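Visit report: Lumenta handling laboratory, Stutby

Published Jun 28, 2020 by the Ramham Automation Safety Forum
14 shares | 9 comments

Members of the Forum visited the Lumenta laboratory at Stutby in February. The visit was arranged at the invitation of the laboratory following its notice to members of an unplanned arm movement on one of its two-arm cells. The purpose was to inspect the cell, to hear an account of the fault from the staff responsible, and to consider whether any of the findings should be passed on to members operating similar equipment at Ramham and Loston.

The party was received in the main building and given a short safety briefing. Visitors were asked to remain behind the marked line while the arms were powered and to leave bags in the meeting room. The cell in question is used for trials in the handling of kitchenware. Both arms are bolted to a rail along the front edge of the enclosure, and they share a work area small enough for either gripper to reach the same pot.

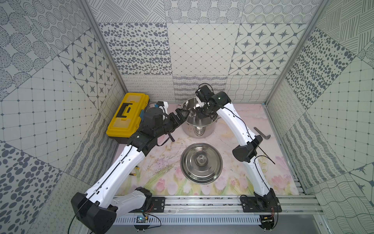

The two-arm cell at Stutby, with both grippers at the rim of the stockpot.

The laboratory gave the following account. During a long run of handling trials, the right arm stopped responding to position commands for a short period and then moved directly to the last position it had received. The left arm was still in the shared area. The two wrists touched and the left arm was pushed against the pot. No person was inside the enclosure and no injury occurred. The operator pressed the stop button, and both arms were held in place until power was removed.

The cause was traced to a cable connector which had worked loose with repeated bending. The control software had been set to wait 600 milliseconds before treating a missing reply as a fault. Within that time new commands continued to be stored, and when the connection returned the arm attempted to follow the most recent of them at full speed. Staff stated that the same connector had been reseated on an earlier occasion but that this had not been entered in the maintenance log.

A second matter was raised by the visiting party. The written procedure requires that all hand tools be removed from the work area before the arms are enabled, and that the person enabling the arms sign to confirm that this has been done.

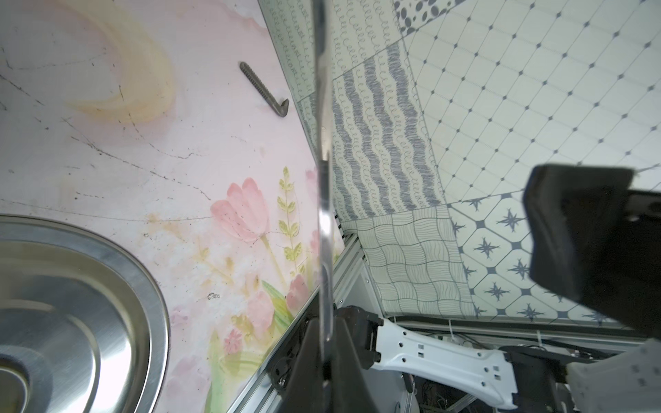

The laboratory accepted that practice had not kept pace with the procedure. Small adjustments to the grippers are frequent, and a key left on the mat can be struck by a moving finger or caught beneath a pan. A review of the log sheets showed that the tool check had been signed on 104 occasions, although no list of the tools issued to the cell existed against which a check could be made. The Forum regards this as a weakness of the form itself, and members are advised to look at their own paperwork in the same light.

The following measures have been adopted at Stutby:

Stored commands are now cleared whenever a reply is missed, and the arm remains stopped until restarted by the operator.

Arm cables are inspected every 9 working days and replaced after 3000 cycles, whether or not wear can be seen.

A numbered tool board is to be fixed to the outside of the enclosure.

Any connector reseated by hand must be logged as a fault.

The party asked whether a physical barrier between the arms had been considered. The laboratory replied that the tasks require both grippers to meet over the same object, and that a lower speed limit in the shared area was preferred. The limit had been set but not yet tested under load at the time of the visit. The Forum has requested a copy of the results.

The Forum thanks Lumenta for its openness and for the time given by its staff. A return visit will be proposed once the tool board is in use. Members at Loston who operate cells with the older connector should contact the Forum office for the inspection sheet.

9 comments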